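Flaston three-piece corner sofa in grey: six weeks of sitting on it

Reviewed by Hefin Morris
31 August 2018

The old sofa went to the tip in July with a spring poking out of it, mourned only by the dog. I wanted something grey, something with a proper corner, and something that would come up the stairs without a saw. The Flaston managed all of these, although the second bend on the landing was touch and go and the wallpaper has a new feature.

Delivery and assembly

It came in 3 boxes, carried by two men who left as soon as I'd signed. The instructions are drawings only, featuring a bald figure who seems very pleased with his Allen key. He has a friend to help him. I had my brother-in-law, who held one end and talked about Furketville, where he once nearly bought a caravan. We were done in under two hours, with one bolt left over. I have put the bolt in a drawer and try not to think about it.

Comfort

Firm. If you like to be swallowed by a sofa, go and sit on a Bowen, which I tried in the shop and had to be helped out of. The Flaston holds you up whether you want it to or not. It has given a little after six weeks, mostly at my end.

The back cushions are low. I'm six foot one and there is nothing behind my head but opinion. Shorter members of the household say it is perfect and I should slouch more.

The fabric

A fine weave, slightly flecked, somewhere between grey and grey-green depending on the curtains. In the shop it was called Gultow Mist. It hides crumbs well and dog hair badly. Tea, if you get to it with a damp cloth, comes out. Gravy I can only report as pending.

The seams are the best thing about it. The stitching follows the curve at the front of the seat neatly, the piping is straight, and I haven't found a loose thread yet, which on a sofa at this price I had fully expected to.

It also gets on with our mustard armchair, which doesn't get on with much. Pale floor, grey sofa, yellow chair: my wife says it looks planned. The red and white jersey on the floor, tag still on, was less so.
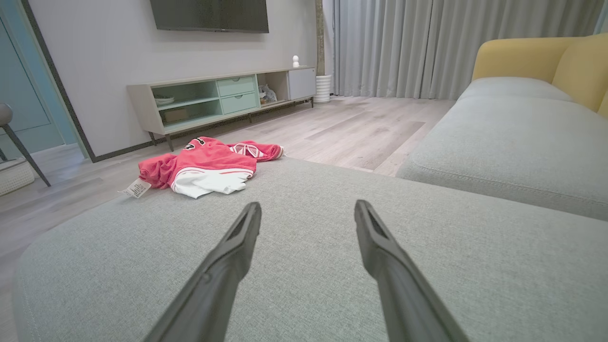
Price and what I'd change

£1,696 with delivery, and another 25 for taking the packaging away, which I declined and then regretted for a fortnight. The bin men have views on cardboard.

I'd like the back a few inches higher and the legs a bit taller too – the hoover goes under the front and then sulks. A spare set of seat covers would be welcome, given the gravy.

Would I buy it again? Yes, probably, though I'd measure the landing first. Four stars out of five, and I'll revise that if the bolt turns out to matter.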